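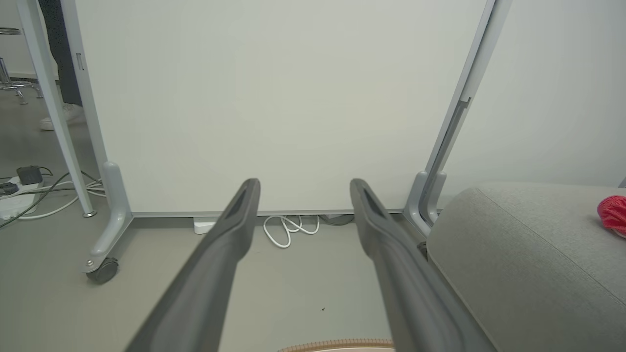
Figure 1. Wrist camera view in the test room, with the whiteboard, the sofa and the cables on the floor.

Progress report to Fonosex
Project: Jutidska, perception and planning software for a mobile arm in shared rooms
Prepared by: Plasel, software group
Date: Jan 5, 2022

1. Status in short

The work is on plan for the perception part and behind plan for the planning part. The recording tool is finished and in daily use. The floor segmentation model was trained a second time and is now good enough to be used by the planner, with one exception that is explained in section 3. The budget is not changed from the last report.

2. Recording and labeling

We have now 3,173 wrist camera images from the test room. Of these, 2,304 are labeled and checked, and the others wait for the second check. Labels are drawn for floor, furniture, cable, person and gripper. In the first period we did not have a separate label for cable, and it was put together with floor. This was our mistake, and we had to open all old images again to correct it. The correction is complete.

The view in Figure 1 is typical of the material. The two fingers take a big part of the lower image, and behind them there are things of very different size: a large white board with a caster, a sofa, a power strip, a coiled white cable. The white cable on the light gray floor is difficult for the model, and the dark cable close to it is found much more easily.

The labeling tool, which we call Latuheru inside the group, now fills in the gripper area automatically from the joint values. The labeler only corrects the border. Before this change the gripper was the slowest label to draw.

3. Perception

The second model separates floor from furniture well on the 400 images that we keep only for testing. White boards and white walls are still mixed when the metal upright is not in the view. For the planner this is not a serious problem, as both are treated as places where the arm must not go.

The exception is thin cables of light color. The model finds the middle of a loop but loses the ends. We tried to use larger input images, and the result was better, but the processing became too slow for the control computer. We are now testing another way: the full image is processed at low size, and only the floor part is processed again at full size. First results are good, but we do not want to promise a number before the test is repeated.

Feet and lower legs are labeled as person, also when the rest of the body is hidden behind furniture. In the older public data we used at the start, such cases were almost not present - so our own images are important here.

4. Planning and control

The planner receives the segmentation as a height map and keeps a safety distance around each class. The distance for person is the largest. The problem is the update time. When the wrist turns fast, the map is older than the camera position, and the planner sometimes stops the arm without need. We found 3 causes. Two are corrected: a wrong time stamp in the camera driver and a message queue that was too long. The third is in the hand-eye calibration, which moves a little after the gripper is changed. We will add a short calibration check to the start program.

Because of this work, the test with moving furniture was not done in this period.

5. Next period

Until the end of March we plan to finish the second label check, to decide about the two-step processing for cables, and to run the moving furniture test. We also will write the user guide for Latuheru, so that your engineers can open the data themselves.

6. Request to the funder

We ask for your agreement to move the furniture test to the next period. No extra money is needed for it. We would also like to receive your comments on the list of classes before we train the third model - later changes mean that the images must be opened again by hand.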